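4. What guests mean by "cosy": complaints and adjectives in four small hotels
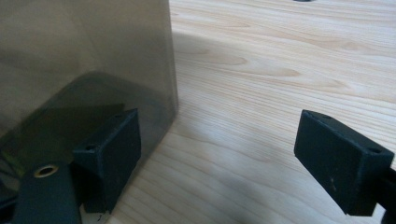

The previous section dealt with how hotels describe their rooms. We turn now to what guests said after sleeping in them. The two bodies of text share a surprising amount of vocabulary and very little meaning.

Our material comes from four properties: the Resier and the Egger, both in Dusthorpe, and two guest houses on the front at Hinport which asked to be known as Hinport A and Hinport B. Hinport B asked twice. All four gave us their comment cards and the text of their post-stay emails, and three let us read the front desk logbook as well. The Egger's logbook was missing at the time of the study and had been, according to the Egger's logbook policy, impossible to lose.

After removing blank cards, cards used for shopping lists and one card that appeared to be a chess problem, we were left with 659 usable comments. Each was read by both authors and given up to three labels from the scheme in Section 3. Where we disagreed, we talked until one of us got hungry. The agreement scores in Table 2 were worked out before any such talk took place.

4.1 Size words

The word "cosy" is used on the websites of all four hotels, always of the smaller rooms. Hinport A applies it to a single under the eaves in which, as one guest wrote, "you can open the wardrobe or the door but must choose before you go in". Guests used the word too, though almost never of a bedroom. They kept it for the bar, the breakfast room in winter and, in one case, the lift.

When guests wrote about a small bedroom they said "small". This sounds too obvious to report, but it matters for the managers we spoke to, several of whom believed that guests had taken up the house vocabulary. The manager of the Resier told us that people "come here for the cosiness" and showed us the booking page as proof. The booking page had been written by the manager of the Resier.

"Executive" did rather better. Guests did use it, mostly with quotation marks round it. At the Egger an executive room differs from a standard room by a kettle tray with biscuits and a desk lamp, and guests who had stayed in both kinds were quick to list the differences, a task that took them one line. Those who had only stayed in the executive room were happier with it. We return to this in Section 6, where we suggest that upgrading everybody may please fewer people than upgrading some.

4.2 Noise, heat and the breakfast hour

Noise was the most common subject of complaint in both Dusthorpe hotels. In Hinport it came second to breakfast. The sources differed in ways we had not planned for. Guests at the Resier complained of the road, and guests at the Egger of each other. At Hinport A the trouble was gulls, which the house lists on its website under "sea views and sounds". At Hinport B it was the ice machine on the first-floor landing, which drops a fresh load at 8 minutes past the hour, day and night, and which regular visitors mentioned with something close to fondness.

Heat followed the calendar, with a twist. In February we expected complaints of cold and found instead a run of complaints about rooms too warm to sleep in. The reason was plain enough once we looked at the logbooks. Staff at the Resier turned the heating up after each complaint of cold and had no habit of turning it down again, so that by the end of the month the second floor was being run on the wishes of a guest who had left three weeks earlier.

Breakfast drew the longest comments. We had assumed these would be about food. Most were about time. Three of the four hotels stop serving at nine, and guests who came down at ten to nine felt they had arrived in good time, while the staff felt they had not. Neither side was wrong by the clock. One Hinport card ran over both sides and on to a napkin, stapled, and dealt wholly with the removal of a toast rack while the writer was still looking at it.

4.3 Praise

Praise was shorter and vaguer than complaint, as earlier work would lead us to expect. "Lovely" on its own made up a fair share of the cards from Hinport A, where the cards are small and the pencil is attached by a short string. Where praise was specific it was nearly always for a person and seldom for a thing. Guests remembered the night porter who found a phone charger, the cleaner who folded a child's pyjamas, the waiter who did not hurry them (this last at ten to nine, so it can be done).

Almost none of it matched what the hotels had chosen to advertise. The Egger had spent a good deal on a lobby fountain and gave it a paragraph on the home page. It came up in our material once, from a guest who had taken it for a leak.

4.4 A note on length and scoring

The Resier asks guests to mark their stay out of 100, which gives a pleasing air of precision. In practice guests used three or four favourite scores and left the rest alone. A guest who wrote "could not fault it" gave 85. A guest who wrote "never again" gave 70, and the booking records show that the same guest was back by Easter. We therefore treat the scores with care and make no use of them in the models in Section 5.

The post-stay emails allow replies of up to 2000 characters. Few guests came near this. Those who did tended to be cut off in the middle of a sentence, and we have coded only what reached us. We regret in particular the reply that ends "and as for the bath, I would simply advise your".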